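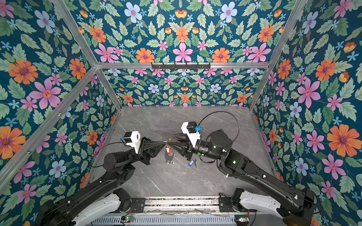 helmi_rantala
I'm papering a small half bath and trying to decide how busy a pattern I can live with. The room has no window and one ceiling light. My favorite so far is close to this one, dark teal with pale green leaves and pink and orange flowers, and I'd want it on every wall. My husband says one wall only. The Lakgate store quoted me 121 dollars a roll and says I need 3 rolls. Is that enough for a large repeat?

kojo_ab
Do all the walls. One papered wall in a half bath looks like you ran out. Buy an extra roll though – large repeats waste a lot at the top of each strip.

Eilidh O.
I disagree. We did all four in our powder room in October and I was tired of it by New Year's. Dark paper with one light is gloomy. I'd paper behind the sink and paint the rest the leaf color.

isauro_L
Depends on what you hang on it. Once hooks and a mirror go up, the pattern calms down a lot.
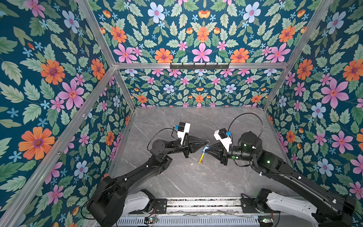 Black hook rail on a teal floral.

Eilidh O.
It still looks busy to me, but I do like the black.

helmi_rantala
Thanks. Kojo, did you paste the wall or the paper?

kojo_ab
Paste the wall if it's non-woven. Check the label, and make sure all the rolls have the same batch number. Mine didn't, and the seam by the door shows.

helmi_rantala
Going back to Lakgate for a fourth roll. Still arguing about the one wall.

2718 views | 3 shares
We use cookies to improve your visit. Accept | Settings
© 2023 Ostia Home Forum | Contact | Back to top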